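Visit notes, Ultstead, 2024-06-24

Takeshi Ichikawa and I drove out to Ultstead to see how the Edeo group gathers examples for its assembly work. We had asked for the visit in March, and Nest Voyle, who runs the collection side, gave us most of a day. These notes are for people at our end who are deciding whether to set up something similar.

## What they collect

Edeo trains a single policy to handle small parts. Everything we were shown is done in simulation. An operator sits at a desk with a handheld controller, drives the simulated gripper through one attempt, and presses a pedal to keep it or throw it out. Each kept attempt is stored with the arm positions and the view from a camera mounted behind the gripper. The operators work from that same view, on the grounds that they shouldn't be able to use anything the policy won't have.

It takes some getting used to. The gripper body fills the bottom of the screen and the part you are working on hides a good share of whatever is behind it. With the grey cylinder, the only guide to how far it has rolled is the line across its face, and you steer by that.
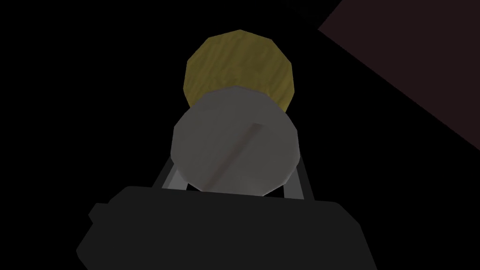

## The collection room

There are four desks, three in use while we were there. Shifts are kept short and operators swap tasks partway through. Nest said that people get sloppy on a task after an hour or so and the recordings show it – the paths get faster, but they all start to look the same, and the policy then has no idea what to do when it drifts off line.

The software is a package they call Milia, written in-house. It sets the starting positions, the lighting and the surface colours, and changes them between attempts. Rendering is basic. Round parts have visible flats around the rim and most of the background is left black. Takeshi asked whether that was a problem. Nest's answer was that they had tried a more detailed renderer, it slowed the desks down enough to annoy the operators, and they went back.

I had a turn at one of the desks. My first try was binned, and so was the next. Depth was my main trouble. When two round things line up one behind the other it is hard to judge the gap between them, and the wood surface coming in at an angle was more use to me than anything on the parts themselves. 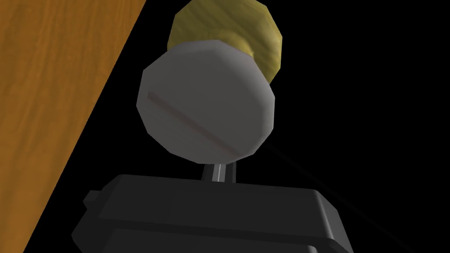 Takeshi did better, having used a similar controller at his last job, and had one attempt kept.

## Numbers and sorting

The target for each task is 3000 kept attempts. The task we watched was at 800. A second person replays every kept attempt at double speed before it goes into the training set, looking for long pauses and for places where the operator bumped something and carried on. Recoveries are left in if they are clean. Nest was firm on this point, as an earlier set had been trimmed down to perfect runs only and the policy trained on it was poor at correcting itself.

Each attempt also gets the operator's initials. They use these to keep any one person's habits from making up too much of a set.

The sorting tool is called Hájek. It groups attempts by the shape of the path and shows which starting positions are thinly covered, and the next day's schedule is built from that. I thought it was the most useful thing we saw. We currently do this by hand in a spreadsheet.

## Things to follow up

- Ask Nest for the reviewer's checklist. She offered to send it.
- Find out how long it takes to train a new operator. We got two different answers.
- Takeshi to price controllers and pedals for two desks.
- Check whether our own logs record the start position of every attempt. I don't think they do.

Parking at Ultstead is behind the building, and the front door is kept locked – ring ahead.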